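Birmont Sloped-Wall Gray Bin

Sold by Cluvton – page last touched up 1/13/18

I've been selling bins, tubs and trays for a good long while now, and the one I keep coming back to for my own mess is the Birmont gray. It's a rectangular bin with walls that slope in toward the floor, dark gray on the sides, and it's made to be used hard and not looked at very much. If you want something pretty for a living room shelf, have a look at the Mahrous baskets on the other page (they really are lovely, and I own two). If you want a place where all the odd stuff can land at the end of the day, keep reading!

The sloping walls are what sold me. In a straight-sided box the small things slide into the corner and you end up fishing around with your fingertips, getting cross. With these walls you can get your whole hand down the side and scoop. Josiane Lemaire, who keeps one by her back door for dog toys and gardening bits, told me she bought it as a stopgap and then came back for another in January. I gave her a hard time about that, because she'd called it ugly the first time she saw it.

And I do mean odd stuff. Mine gets whatever is left on the bench: a ball, a cup, one of those big wooden clamps like an overgrown clothespin, a roll of clear tape. None of it belongs together and all of it needs to be somewhere. I used to sort as I went and I was terrible at it, so now everything goes in the bin and gets put away later, with a cup of coffee and the radio on.
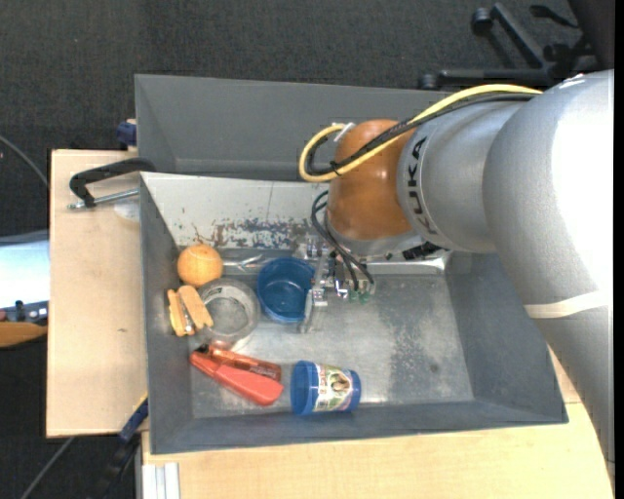
The other thing I like is that you don't have to baby it. Floors get scuffed, paint gets scraped, and the bin goes on holding things. I get asked a lot whether we can supply them with a tougher finish, and my answer is that I'd sooner you spent the money on a second bin. Gwenaël Hamel drags his across a concrete floor every morning (please don't do this, Gwenaël) and he's still on his first one.

Clear tape is the one thing I'd warn you about. A roll lying flat on a gray floor is surprisingly easy to miss, and so is any scrap of clear wrapping, so give the bin a proper look before you decide you've run out and go buy more. I have 5 rolls at home for exactly this reason. Bright things are no trouble at all – an orange ball or a blue cup jumps right out at you.

A few notes for ordering

The price is $30 for one bin. Delivery takes three days once it leaves us, and we send the bins out in a plain carton with paper around the edges. You can send one back within two weeks if it isn't right for your space, and I won't make you fill in a form. Just write and tell me.

There's no lid. I know, I know. Bastien Brunet has been asking me for a lid since the day we started carrying these, and I've told him that the minute you put a lid on a bin like this, people stack things on the lid, and then you never see the inside again. If you truly need one, the Dresberg tote comes with a lid that clips, though the walls are straight and it's a bit deeper than I like.

For cleaning I tip everything out, wipe the floor with a damp cloth and a drop of dish soap, and dry it with an old towel. Skip the scouring pads. Worn patches won't come off however hard you rub, so save your elbow.

Questions about size, or whether it'll fit under your bench? Measure the gap first and then email me or Thierry Caron at the shop. Thierry is faster at answering, I'm chattier.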